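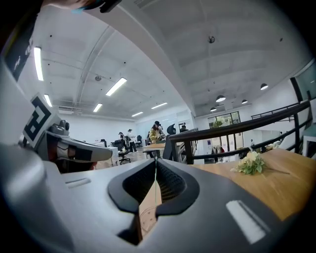 *Tan wood, green thread.*

Changeover day tips for the cabin — updated 11 July 2025

Wrote these up for whoever is doing the turnover at Irkley when I'm not there. Works for the Carroll place too, mostly. Read the kitchen part first.

## Before anything else

Windows open. All of them, even in rain, just crack the ones on the west side. Strip the beds and get load one going before you touch a sponge. The washer takes forever and the dryer takes longer. Sheets first, towels second, kitchen rags last and never with the towels.

Check under the beds. Socks, chargers, one time a whole ham sandwich. Lost stuff goes in a zip bag with the checkout date on it, bag goes on the hall shelf. I keep them until the end of August and then it's donated.

## Kitchen

- Dishwasher: run it empty with a cup of white vinegar on the top rack, hot cycle. Every second turnover is enough.
- Kettle scale — half vinegar half water, boil, let sit, dump, boil plain water twice. Smell goes.
- Burnt pan somebody hid in the oven (look in the oven!!). Cover the bottom with water, spoon of baking soda, simmer 21 minutes, scrape with the wooden spatula. No steel wool on the nonstick, please.
- Fridge: toss anything opened. Mustard and ketchup too. Wipe the drip groove under the crisper drawers, it gets slimy.
- Count the forks? No. Just look if the drawer seems thin and restock from the bin in the pantry.
- Cutting boards: coarse salt and half a lemon, rub, rinse, stand on edge to dry. Don't lay them flat, they warp.

Coffee maker is the Tiko, the replacement carafe is on top of the cupboard. Lid on the new one sticks. Push and turn left.

## Bathroom

Shower glass. Squeegee, then a dryer sheet (used one is fine) dampened, small circles. Takes the soap film off better then the blue spray ever did.

Hair in the drain: plastic zip strip, pull, gag, throw away. Kettle of hot tap water after. Not boiling, the trap is PVC.

Grout by the tub gets a paste of baking soda and peroxide. Leave it on while you do the toilet and mirror, then old toothbrush.

Put out 2 rolls of paper per bathroom plus the one on the holder. People panic otherwise and I get a text at midnight.

## Beds and linens

Wash at the warm setting. Pillow protectors every time. If there's makeup on a pillowcase, dish soap rubbed in dry, before water — doing it after doesn't work nearly as well.

Sunscreen stains go orange if you use bleach. Don't use bleach. Dish soap again, then the wash, then look at it before it goes in the dryer.

Fold the fitted sheets however you like. Edvin Hovland showed me the corner-in-corner way and I still end up with a ball. Ball is fine, put it at the bottom of the stack.

## Deck and grill

Grill grates are easier warm. Five minutes on high, off, brush, then a halved onion on a fork. Gas off AT THE TANK. Spare tank comes from the hardware store in Nimutthorpe, they close early on Sundays.

Hot tub: strips are in the drawer by the back door. Ph first, then chlorine. Filter gets hosed off, not the pressure washer, it shreds the pleats.

Sweep the deck away from the door or it all comes back in.

## Last walk through

- thermostat to 62 in winter, off in summer
- trash to the road, lid strapped (raccoons)
- router light green
- welcome sheet on the counter, check that its the new one with the 35 dollar late checkout line, and the 200 deposit
- hall light left on
- key box scrambled

Text me when you lock up. Anything broken, send it the same day so I can claim it.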